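Closing Notes
From the Skikomari Hospital Reader, fiction pages

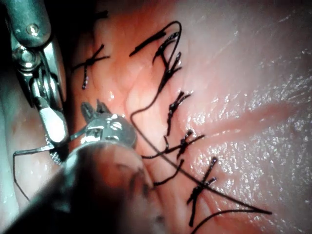

Black suture on moist tissue, five knots in place and the long strand still loose.

The Department of Surgical Training required that every closure be accompanied by a written note. The note was to be composed on the day of the exercise, in complete sentences, and filed before the trainee left the building. It was to state the condition of the tissue, the material used, the number of knots, and any departure from the method set out in the handbook. No other matter was to be included.

Dineo Nel had filed 92 such notes by the end of May. The ninety-third was returned to her.

It came back in the gray envelope used for corrections, with the signature of the Examiner of Records, Petro Lysenko, on the flap. One sentence had been underlined in pencil. The sentence read: "At the fifth knot I thought of my grandmother's hem."

Mr. Lysenko received her in Room 25 on the following afternoon. He had the handbook open on the desk and did not ask her to sit until he had found his page.

"The sentence is a departure," he said.

"From the method?"

"From the subject. A note records the closure. Your grandmother was not a party to it."

Dineo considered this. Nokuthula Nel had taken in sewing for thirty years in a front room above the Trotolent bakery, and had permitted no child to leave the table with a seam half done. She had taught that a thread must be brought down until the two edges met and then asked for nothing more. Pulled beyond that point, the cloth would pucker and hold a grudge. Dineo had been seven years old. She had heard the same instruction at the console from Dr. Clegg, in different words, and had followed it both times.

"It concerns the tension," she said. "The handbook asks us to explain how we judged it."

Mr. Lysenko turned to page 251. He read the paragraph through, and then read it through again with his finger on the line. The trainee, it stated, shall give the grounds on which the tension of each knot was found sufficient.

"Grounds," he said.

"Yes."

"The customary entry is 'by inspection.'"

"I did inspect it. The edges had come together and the surface lay easy on both sides. I knew what I was looking for before I looked."

He was silent for some time. A cart passed in the corridor. At length he uncapped his pen and wrote in the margin of the note, in the small upright hand known to every trainee in the building, and turned the page so that she could read it.

Grounds accepted. Insert relevant experience of N. Nel, seamstress, thirty years.

"You will need to supply her full name," he said. "The register does not take initials for a cited authority."

Dineo wrote it out. The amended note was stamped on June 1, 2020, and placed with the others in the cabinet.

Zinhle Sithole, who kept the register, entered the authority on the same page as Dr. Kirsty Clegg and the late Professor Sterkov. She left the column for qualifications blank until the afternoon, when she telephoned the bakery, was passed upstairs, and was told at some length what to write in it.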